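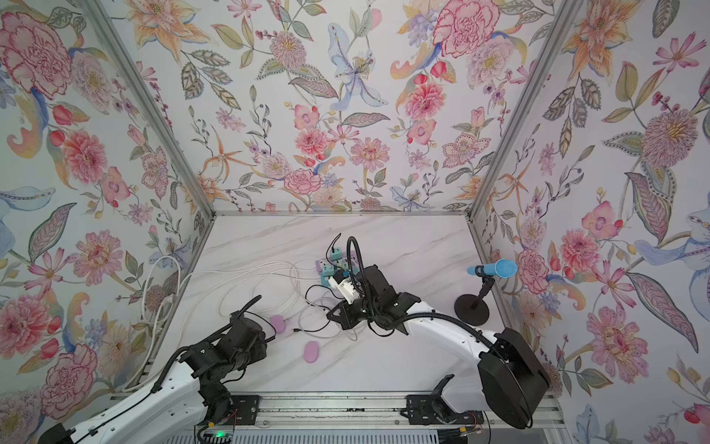 双臂工作台怎么伺候:跟Dakholm一个管设备的人聊了一下午

12/11/2022 文/本站编辑
分享 171 评论 2

先交代一下,录音后半段有杂音,有几句是凭笔记补的,补过的给对方看过。对方不愿意写名字,说写"管设备的"就行。那就这么写。

Dakholm在Dristavero有一间不大的屋子,里面的双臂工作台归他管。装是他装的,线是他走的,坏了也是他拆。我们聊的就这一台,别的机器他不肯多讲,"那些有别人管,我讲错了不好"。

坐下来第一句是他问我的:"你们读者自己装过没有?"我说有装过的,也有正准备装的。他说那就从导轨讲,别从手臂讲。

"大家拿到手都先拆手臂的箱子,好看嘛。手臂先放着。前沿那根金属导轨没弄平,后面全白干。"

他的顺序是这样:桌架先落地,四个脚调到不晃,然后上导轨,导轨打平了再上那两块黑的安装支架,最后才轮到手臂底座。导轨的螺丝从中间往两头上,第一遍只带上劲,不拧死,第二遍再加力。我问为什么要分两遍,他看了我一眼:"一遍拧死,导轨是弯的,你看不出来。手臂看得出来。"

怎么个看得出来法?

"同一个位置,左边的臂去点一下,右边的臂去点一下,对不上。你以为是零位的问题,重新标,标完好一点,换个地方又对不上。标了三天。最后把底座松开,拿尺子一靠,导轨中间拱着。"三天是他自己的三天,第一次装的时候。后来换过一次桌架,他半天就弄完了。

现在他允许的偏差是2毫米,两只手去点同一个点,差出这个数就停下来查机械,不许先动软件。这条写在本子第一页,用红笔写的。

说到本子。真的是本子,纸的,硬皮,封面上有咖啡印。我问怎么不记在电脑里,他们控制软件叫Frota,日志功能是有的。

"Frota记的是它知道的事。它不知道我今天换了一颗螺丝。"

本子里一行一条,日期、动了哪里、谁动的、动完以后试了什么。有的行只有几个字。我翻到一页写着"右腕 响 没找到",隔了几行又是"右腕 还响",再往后"右腕 扎带头蹭的",后面画了个很大的叹号。他说那是8月的事,后面会讲。

底座之后是走线。这部分他讲得最久,我也记得最乱,尽量理一理。

手臂外面那根黑色的软管,里头是线,从腕部绕出来,在手臂上方拱一个弧再回去。新手最喜欢把这个弧收紧,看着利索。他的原话是:"利索个啥。收紧了,腕一转到头,它就拽。"

长度怎么定?他不量。他把手臂断电,用手托着,把每个关节慢慢的推到两头,腕也转到两头,看管子什么时候绷起来。绷了就放一点,再推一遍。放到哪个姿势都不绷,再多留一指宽,完事。

"那太长呢?"

"太长就甩。甩起来会挂到另一只手。"他比划了一下,两只胳膊在胸前交叉,袖子勾在一起的样子。"所以推的时候要两只一起推,推到它们在桌子中间碰头的位置,看两根管子打不打架。单独推都没事,一碰头就出事,这种最多。"

固定软管用的卡子他们买Flaler的,之前买过更便宜的,不点名了。卡子本身没什么可讲,他在意的是卡子里要垫一层薄的软垫,让管子能稍微窜动。死死卡住的那个点,就是以后断的那个点。

断过没有?

断过。断在里面,外皮好好的。

"这个最烦人。外面看不出来,手臂有时候好有时候坏。你去看它的时候它好,你走开去倒杯水,回来它停在半空里。"

他查这种毛病的办法很土。让手臂停在一个姿势上,上电不动,然后拿手从底座开始,一段一段地轻轻捏软管,捏到哪一段报错跳出来,就是那一段。"旁边要有人盯着急停,手不能伸到两只臂中间去。这个你帮我写上。一定写上。"写上了。

接着讲电子盒。黑色的,装在靠导轨的地方,红线黑线从里面出来。他说他每天第一件事看的就是盒子上那个小绿灯。

"亮着不代表没事,这个要讲清楚。它亮着只代表有电。有人看见绿的就开工了,绿的有什么用,端子松了它照样绿。"

端子他每个月拧一遍。断电,等一会儿,再拧,手感上紧了就行,拧过的点一点漆做记号。漆裂了说明动过。我说这个办法好,他说这是以前修别的东西时学来的,不是他发明的,别写成他的。

中间他去接了个电话。回来以后忘了讲到哪,我们就跳到夹爪了。

夹爪这块他有点怨气。换指头的时候大家都急,螺丝拧完就装回去跑,不试开合。他的要求是换完先空着开合,慢速,看两个指头是不是同时到,合上以后指尖中间有没有缝。有缝就拆下来重装,别想着用力能夹过去。

"夹软的东西你看不出毛病。海绵什么的,歪着也夹得起来,夹得还挺高兴。一换成硬的,插头那类,马上就滑。滑了他们跑来跟我说程序有问题。"

他说他不写程序,也不太想听程序的事。但是每次有人说程序有问题,他会先去摸一下指尖。脏了。十次里有好多次就是脏了。拿微湿的布擦,再拿干的擦一遍,不用酒精,他用过的那种指垫碰了酒精会发粘,别家的他不敢说。

我问指垫多久换。

"我这儿是跑到800小时换一次,不管坏没坏。"

要是没坏呢,不可惜?

"可惜呀。换下来的我放抽屉里,急的时候还能顶一下。抽屉都快满了。"

这个数怎么来的他讲不出什么依据,前两副都是在那之前一点点开始打滑的,就定了这么个数。他叫我别当标准写,各家夹的东西不一样,用的力也不一样。那我就写在这儿:别当标准。

再说8月那次。

右边那只臂,腕部有响声。很轻,咔,隔一会儿,咔。不是每次都响,慢速不响,快了才响,再快又不响了。他先疑心减速那一段,停了,手推,顺的,没有台阶感。又疑心腕上的螺丝,全查一遍,漆都没裂。然后疑心夹爪,拆了夹爪空跑,还响。那就不是夹爪。

"那两天我晚上睡觉都听见那个声音。"

他把手机绑在扫把杆上伸过去录音(他自己讲到这里也笑了),录完放慢听,声音跟腕转到某个角度对得上。再去看那个角度,软管正好从手臂白色的那段外壳边上过去,管子上有一根扎带,扎带剪完留的那个小头,硬的,刮外壳。咔。

"扎带头。两天。"

后来规矩就加了一条:扎带剪平,剪完用指肚摸一圈,扎手就重剪。扎带的头一律朝外,别朝着臂。外壳上留了一道浅浅的印子,他带我看,不凑近看不见。他说不补了,留着给新来的人看。

我问新来的人一般先学什么。

学关机。

我以为他在开玩笑。没有。他说开机谁都会,按就是了。关机是要让两只臂先回到收着的姿势,底下有东西托着或者自己能站稳,再断力。直接断的话,臂会往下坠,下面是桌面,是别人的东西,是另一只臂。"坠一下可能没事,坠十下,关节里头你就等着吧。"

新人要在他眼前关一个礼拜的机,他点头了才能自己关。有个人关了两个礼拜。

"那人手快。手快的人关机最不行。"

零位。这个是读者问得最多的,我专门留了时间。

他的步骤,按我记下来的:先热机,空跑几分钟,不跑别的,就让每个关节来回走走。冷着标的零位,跑热了会偏一点点,偏得不多,但是两只臂偏的方向不一样,凑在一起就多了。热完了,回收着的姿势,在Frota里逐个关节确认,从底座往腕上走,别跳。确认完用两只手去点同一个点,点桌子左边、右边、靠后的地方,再点一次中间。哪个地方不对,记下来,先别改。

"先别改。这三个字给我加粗。"

(我们网站没有加粗,抱歉。)

为什么先别改呢,他说因为人一看见不对就想动手,动了一个关节,把原来对的地方弄不对了,然后再动一个,绕进去出不来。他的做法是把四个地方都点完,看偏的有没有规律。全往一边偏,去看底座。只在远处偏,看肩那个大的关节。乱七八糟没规律,那就是哪里松了,回去摸螺丝。

"有规律的是角度,没规律的是松。大致这样吧,不是每次都灵。"

上面的固定相机也要一起看。相机架子碰歪一点,手臂再准也没用,它以为东西在那儿,其实不在。他不让人往相机架子上挂东西。有人挂过外套。讲到这里他叹气,没细说。

台面和围板倒是讲得很少。三面墙板贴着花墙纸,后角两根铝型材立柱,后沿还有一根横的。型材连接处他也拿漆点了记号,跟端子一个办法。墙纸的边角翘起来要马上压回去,翘起来的边会被指头勾到,勾到就是一条。桌面白底灰纹的,擦的时候往一个方向擦,碎屑收到一边再拿走,别往导轨那边扫。

"导轨里面进一粒渣子,你猜怎么着,没怎么着。但是哪天你要挪底座,它就在那儿等你。"

底座多久挪一次?很少。挪了就等于重来,热机、零位、四个点,全部一遍。有同事嫌左边的臂离得远,想往中间挪一点,他说可以,你陪我加班。同事说那算了。

我又问了备件。他柜子里常备的:一套指头,指垫,软管一卷,卡子,端子,扎带,一只备用的急停按钮。急停按钮为什么要备,他说按坏过。"有人按得太用力。我不怪他,该用力的时候就要用力。"

手臂整只的备件没有,太贵。关节模块有一个,右肩用的那种,还没拆封。他希望它一直别拆。

急停本身每天试一次,早上,慢速动着的时候按,看停不停,停完看复位后位置跳不跳。按完还要在本子上画个勾。这个勾不许补,忘了就空着。本子里确实有空的格子,他没遮。

装完新东西要跑多久才算过?他定的是空循环1,000次,中间不许人守着去"帮"它。报一次错就清零重数。我说这不是要跑很久,他说夜里跑,锁门,把里面清干净,早上来看。早上看见停着,就是有事,看见还在走,先别高兴,去摸一下关节烫不烫。

怎么算烫?

"手背贴上去,能一直贴着,行。贴不住,不行。有温度读数的,Frota里面能看,我也看。可是手背快。"

停机先断力,再贴。这句他又补了一遍,怕我漏。

还聊了点零碎的,放一起。

桌面上的线。干活用的线,自己的线,分不清是最要命的。他要求给手臂供电和通讯的线一律走外侧、走底下,固定死,任何时候都不许从台面上过。台面上能看见的线,默认是拿来操作的,谁都可以动。反过来,不在台面上的线,谁都不许动,只有他能动。这条执行得还不错,他自己说的。

润滑。他说这种小臂子关节是封着的,别往里头喷东西。有人拿家里用的那种喷罐喷过,味道散了一个礼拜。导轨可以薄薄擦一点油,拿布擦,别滴。

螺丝胶。用,但是用最弱的那种。用强的,下回拆的时候螺丝头拧花了,得钻。他钻过,钻的时候铝屑掉进电子盒边上,他拿胶带一点一点粘出来的。现在凡是要钻,先拿纸把盒子包上。

声音。他建议每个管设备的人,在机器好的时候录一段它的声音存着。坏了再录就没得比了。我觉得这条挺实用,回来就给自己那台录了一段(背景里有我家的狗)。

换班。交接的时候不许只说"没事"。要说今天摸过哪里。什么都没摸,就说什么都没摸。

我问他有没有后悔的设计。有。电子盒的位置。

"太低了。装的时候觉得离导轨近,线短,好。后来每次拧端子我都得蹲着,歪着头,戴头灯。膝盖不行了。"想过往上挪,线要全部重做,一直没找着空。他说明年吧,我听他这口气,明年也悬。

还有一样,底座支架的螺丝孔,有一颗被手臂自己挡着,扳手只能伸进去转一小点,拔出来,再伸进去,再转一小点。他专门磨短了一把扳手,挂在柜门里面,上面贴着胶布写"别借"。我去的那天那个钩子是空的。

他在屋里找了一圈,没找着,骂了一句,我就不写了。

最后问他,准备自己装一台的人,头一个月该干嘛。他想了挺久。

"别赶。头一个月就慢速跑,天天听,天天摸。本子买厚一点的。"

然后他手机又响,有人在隔壁喊他去看一台别的什么,他说那台不归他,还是去了。我收了录音笔,在门口碰见他回来拿头灯。

补一句:上次那篇讲桌架的,有读者留言问调平脚要不要上锁紧螺母,我替大家问了。要上。先调,再锁,锁完再量一遍,因为锁的时侯它会跑。

分享 171 评论 2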